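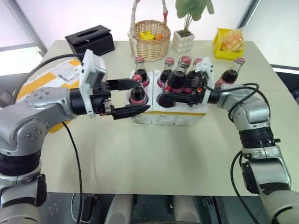

Nistgate by Merkico – a year of it at Damdale Student Robotics Club

September 26, 2025

Rating: 9 out of 10

I'd been putting this review off until we'd had a full year with Nistgate, and now the new members are turning up and asking what it is, so I may as well write it all down once and point them here. Short answer: it's the best thing our club has spent money on, and I'd buy it again tomorrow.

For anyone outside the hobby, Nistgate is a piece of software for two-armed robots. A person drives the arms through a job, Nistgate records the whole go with the video from the cameras, and later you use those recordings to train the robot to do the job itself. We are a student club with members from first years up to a couple of people finishing master's degrees, and what we wanted was something a newcomer could sit down with on a club night and be useful by the end of it. We'd tried writing our own recorder before. It worked for the people who wrote it.

Our main job all year has been the bottle crate, the set task for the two-arm class at the Gourlay student competition. You get a white foam crate with six cells and six glass bottles of cola, and the bottles have to go in and out of it with nothing knocked over. It sounds like a party game and it's horribly good at finding your weak points! Glass is smooth, the necks are narrow, and once three or four bottles are in, there's hardly any room left for the gripper to get down between them. The Gourlay rules let the judges put ordinary household stuff on the table as well, so we practise with a basket of fruit and a pot plant along the back.

Setting up

Easier than I expected. We had the first arms moving on the same evening we installed it, and the calibration pages are written in plain English with a proper order to them. You do the arms, then the cameras, then a short test where you touch each gripper to the corners of the table. If a step fails it tells you which joint or which camera it's unhappy with and takes you back there. The one snag was that it wanted every camera plugged in before it started, and if you added one later you had to close it and open it again. Still true in the current version, so get into the habit.

Recording

I love this part. You press one pedal to start a go and the other to end it, and your hands stay on the controls. After each go you get a little strip with the video from every camera and three buttons: keep, bin, keep with a note. The notes are searchable, which I didn't care about at all in the first term and now use constantly. Type "neck" and you get every go where somebody wrote that the grip on the neck looked wrong.

We set ourselves a target of 2,000 kept goes of the crate task before the April competition and finished on 2,032, mostly thanks to one mad week in the holidays when the lab was open and the biscuits were free. Of those, 977 were recorded by people in their first year with the club. I'm prouder of that number than of anything else here. With our old recorder it would have been close to none, as you needed to be comfortable with a terminal just to start it.
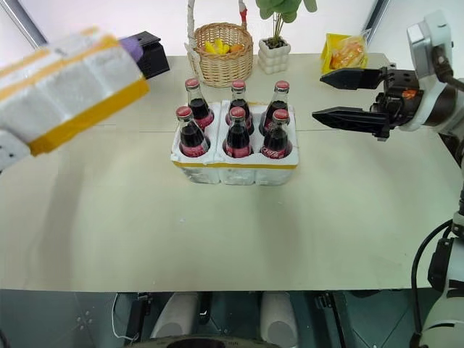
The tagging deserves a mention too. You can mark points inside a go (reach, grip, lift, lower, let go) and Nistgate will cut all your recordings at those points and line them up. When we did it for the first time we found that half of us were coming down on the bottles from straight above and the other half were leaning in from the side, and the trained robot was trying to split the difference. We argued about it over chips, picked straight down for the middle cells, and recorded a fresh batch. Much better after that.

Training and playing back

Training runs on your own computer, and a modest graphics card will do if you leave it overnight. There are sensible settings to start from and you can dig further when you're ready – our master's students went quite deep and never complained of hitting a wall. Playback has a speed slider that starts slow, and a big stop button on the screen that also works from the pedal. Please make the pedal stop the very first thing you teach people.

How did we do at Gourlay? We came 2nd in our class and I'm still grinning. The outer cells went well and we lost our points on the last bottle into the middle of the crate, same as nearly every team there. It was lovely to see so many students crowded round each other's tables swapping tips between rounds.

Things I'd change

The battery warning for the pedals is tiny and grey and we missed it more than once. Please, Merkico, make it red.

Sharing recordings between computers is slow. Video is big, fair enough, but you can't tell it to send only the kept goes, so the binned ones come along as well unless you empty the bin first.

The manual is excellent on one arm and thin on two. There's a single page on how to stop the arms getting in each other's way, and for a crate you want a chapter. We ended up writing our own notes on who holds and who places, when to park the spare arm, how far back to park it, that sort of thing.

Lastly, the student licence covers one lab. We'd like to let members review clips at home and at the moment they can't.

Would it suit your club?

If you have two arms and a few keen people, yes, go for it. If you've only one arm you'll still get plenty out of it, though you may not need all the extras, and the lighter edition would probably do you. School groups could manage it with somebody older on the pedal. I'd allow two or three sessions before anyone records a go worth keeping, and start with something soft before you move on to glass bottles. We used rolled-up socks.

We're starting on the new season's practice now with the same crate and the same software, and I'll add to this review if the next update sorts out the file sharing. Questions are welcome in the comments, especially from other teams heading to Gourlay.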